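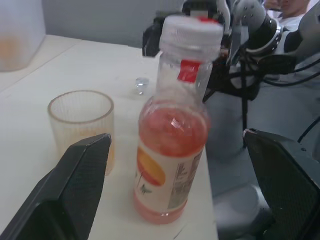 La isotonía se define comparando dos disoluciones separadas por una membrana semipermeable: si ambas ejercen la misma presión osmótica efectiva, no hay paso neto de agua de un lado al otro. En esta unidad trabajamos siempre con la membrana de la célula como referencia. Una bebida de color rosado como la de la botella transparente, con tapón blanco estriado y el líquido hasta el hombro, puede ser hipotónica, isotónica o hipertónica, y el color no permite saberlo. Hace falta conocer qué lleva disuelto y en qué cantidad. El letrero de un envase tampoco sustituye al cálculo, que haremos en el apartado 3.

Apuntes > Fisiología general > Unidad 2 > Agua y ósmosis

1. Conceptos previos

Ósmosis: paso de agua a través de una membrana semipermeable desde la disolución con menor concentración de solutos hacia la de mayor concentración.

Osmolaridad: número de osmoles de soluto por litro de disolución. Se expresa en mOsm/L. Un osmol es un mol de partículas disueltas, y por eso un mol de NaCl aporta casi dos osmoles (Na+ y Cl-), mientras que un mol de glucosa aporta uno.

Tonicidad: efecto de una disolución sobre el volumen de la célula. Depende solo de los solutos que no atraviesan la membrana. La urea cuenta para la osmolaridad, pero apenas para la tonicidad. Este punto se confunde todos los años en el examen.

2. Comportamiento del eritrocito

En medio isotónico el eritrocito mantiene su volumen. En medio hipotónico entra agua, la célula se hincha y, si la diferencia es grande, se rompe (hemólisis). En medio hipertónico sale agua y la célula se arruga (crenación). La célula vegetal se comporta de otro modo en medio hipotónico: la pared impide la rotura y aparece turgencia.

3. Cálculo

Osmolaridad = suma de (molaridad x número de partículas) de cada soluto.

Caso resuelto. Disolvemos 9 g de NaCl en agua hasta completar un litro. Masa molar: 58,44 g/mol. Molaridad: 0,154 mol/L. Con dos partículas por unidad, la osmolaridad ideal es 308 mOsm/L. El valor real es algo menor porque la disociación efectiva no es completa. Es el suero fisiológico, y se considera isotónico con el plasma.

Para practicar: 25 g de glucosa en un litro (masa molar 180,16 g/mol). Resultado: 139 mOsm/L, por tanto hipoosmótica respecto al plasma.

Errores habituales: usar el volumen de agua añadida en lugar del volumen final, olvidar el número de partículas y mezclar g/L con mmol/L.

4. Práctica de laboratorio

Se prepara por parejas una serie de disoluciones de NaCl y se introduce en cada una un cilindro de patata pesado previamente. Volumen por vaso: 200 mL. Los cilindros se dejan 20 minutos, se secan con papel sin apretar y se vuelven a pesar. Se representa la variación porcentual de masa frente a la concentración. El punto donde la recta corta el eje horizontal da la concentración isotónica con el tejido.

El grupo de Cyrill Sutter usará la balanza del fondo. El de Mehwish Minhas, la de la entrada. El informe se entrega a Sibel Baysal, con la tabla de pesadas original, aunque tenga tachones.

5. Lectura

Cuaderno de prácticas, capítulo de membranas. El transporte activo queda para la unidad 3.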